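Guides > Shop Floor > Automation > Tabletop sorting

Guides | Tools | People | Ask the Floor | Archive

How to Bring Your Crew Along When a Tidying Arm Joins the Bench

Posted in June by Anneliese Diekmann

I've been setting up tabletop arms at Mendidstead for a while now, and I still get a kick out of the first morning one of them picks something up and puts it where it belongs. The hardware goes in fast. What takes longer (and what I enjoy more!) is working out what everybody's day looks like afterward, so most of this guide is about that.

Before you start

You'll want a mounted and tested arm, a task queue (we use Flurklow, any queue with a hold button will do), and an hour with the people who do the job now. Don't skip the hour. When we did ours at the Meesuk building, the bench crew told us they were resetting 204 tabletops a week between jobs, and that the reset itself didn't bother them. Being pulled off a repair to do it did. That changed our whole plan.

Step 1. Write down the job as it's done today

Stand next to someone and take notes. Which things get moved first? What gets left alone? Our crew always leaves folded paper where it is until somebody has read it, and that rule went into the queue on day one.

Step 2. Split the list

Make two columns, one for the arm and one for people. Start small with the arm's column. Ours had pens and sponges on it and that was all. Anything sharp, anything with writing on it and anything a coworker would be upset to lose stays with people.

Step 3. Rename the work

If someone used to reset tables and now checks the arm's resets, that's a different job and it deserves its own line on the schedule. We call it bench lead. It rotates every Thursday, and the lead gets 20 minutes at the start of the shift with no other duties. Put that time in writing or it will get eaten, believe me.

Step 4. Run the first picks together

Set out a small spread of everyday objects and let the crew choose them. Mix the lengths and the thicknesses, and turn things at odd angles so nothing lines up nicely. Run at low speed with the bench lead's hand near the stop. 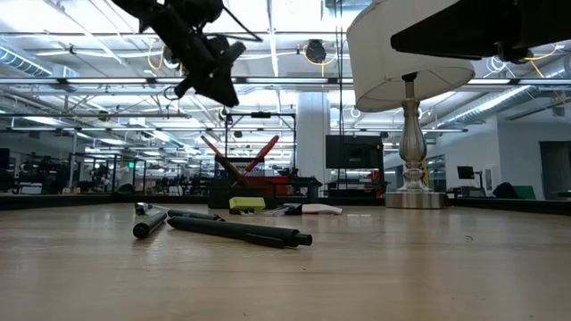

Pens are a great first lesson, by the way. A thin one and a fat marker ask for different grips, and the people who have been handling them for years have opinions on where to grab! Write those opinions down and try them. Two of our best grip settings came out of the crew's remarks during the first session, and their names are on the settings.

Step 5. Keep a miss log

We logged 710 picks in the first stretch and 66 of them were misses. I was thrilled to have that log, because every line had a note from whoever was standing there. "Rolled toward the edge." "Gripped the clip." You can fix things with notes like that. Go through it as a group, and let the crew pick which miss gets worked on next.

Step 6. Decide where the spare time goes

Ask this early, and ask it out loud. At Meesuk the crew wanted the time for Jindance, our in-house training track, and three of them are now learning to write pick routines themselves.

Next guide: setting up the hold button so anyone on the floor can use it.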